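Goh Ridge Trail - Questions we get a lot

Updated May 4, 2020. Quick answers, will tidy up when I get a minute. Zahira

Where does the trail start?
Musard side, behind the old school. Gravel lot, room for a few cars. Don't park on the grass, it's a hay field and the farmer needs it. There's a second way up from Faketti but it's steeper and the sign at the fork is down again.

How high is it?
972 meters at the top cairn. The saddle is 900. Older maps have the summit lower, ignore them. The parking lot is at 670, so the climb is less than people expect when they see it from the road.

How long does it take?
Most people, half a day up and down with lunch. Faster if you skip the east viewpoint. Please don't skip the east viewpoint.

Is it hard?
Easy to the saddle. After that loose rock, hands needed in 2 places. Kids who like scrambling are fine. Dogs mostly fine, the second rocky bit you may have to lift them. Sandals no.

Is there water?
Spring below the hut, usually runs thru May, then it's a trickle. Nothing above that. Bring your own.

Can I stay at the hut?
Yes, if it's open. Key is with Petrică Oprea in Musard, yellow house past the bridge. Call first, he's out a lot. Bunks, a stove, no bedding. Carry your trash down, all of it, including the tea bags people keep leaving in the stove.

How do you get your elevations?
Moataz Helmy did the survey, cairn to cairn, and he's fussy. Ask him if you want the long version.
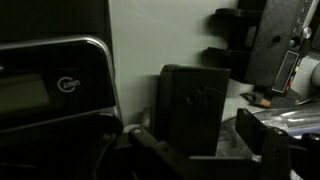 When is the snow gone?
Varies. South side clears early, the gully under the saddle holds snow well into May. This year it's still there as I write. Hard in the morning, mush by afternoon. Poles help. If you don't like the look of it take the zigzags on the left, longer but dry.

Can you see the lake from the top?
On a clear day yes, and the Finovura hills behind it. Go early, haze comes up by noon. In cloud you see nothing and the path off the top is easy to miss, so head back to the cairn and start over if your not sure.

Is there a bus?
To Musard, yes. Not to the trailhead. From the stop it's a walk up the lane, past the church, left at the trough. Check the return time before you set off, the last one goes early.

Camping?
Flat ground by the hut only. No fires. Stoves ok. The meadow lower down is private, people have been asked to leave.

Cell signal?
At the top, good. At the hut, stand on the bench. In the gully none at all.

Who marks the trail?
Kurniawati Khoo and Hidayah Hidayat, red paint, every spring. If you see a mark that's faded or a tree down tell us wich bend it's on, counting doesn't help, describe it.

Contact: Zahira Purba, Goh Ridge Trail | © 2020 | Back to top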